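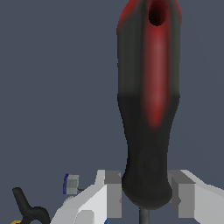
Cunik planning and control group - minutes, Thursday, 2 pm

Chair: Kalliopi Dimitriou
Apologies: two from the Trurkia office, who were stuck on another call and sent their good wishes.

1. Last minutes
Accepted, with one small fix to the spelling of Kyriakidis.

2. Grasp planner
Kalliopi took us through the new runs in the simulator and was very patient with all our questions. Of 325 planned grasps on the hand tools, 295 held to the end of the lift. Nine of the failures were screwdrivers turning between the fingers on the way up, and we spent a good while on those. The planner still scores a rounded handle as though it were a flat-sided one, so it is far too confident about where the fingers should close. It was agreed to add a penalty for curved contact and run the same set again before anyone touches the finger force settings - we have been down that road before and it cost us most of June.

3. Wrist view
A long and friendly discussion about tools held close to the lens. The pose estimator does well on colour and poorly on plain dark handles, and the shading in the renderer is probably softer than it should be. Agreed to try stronger lighting changes in training first.

4. Costovum release
The logging tool now writes joint states and planner scores to the same file, which pleased everybody. Replay still drifts after 11 minutes. Kyriakidis have asked for a copy once that is sorted.

Actions
Kalliopi: curved contact penalty, then the rerun.
Trurkia office: lighting settings.
Tooling: replay drift.

Closed at 3:25 pm, with thanks to whoever brought the lemon slice.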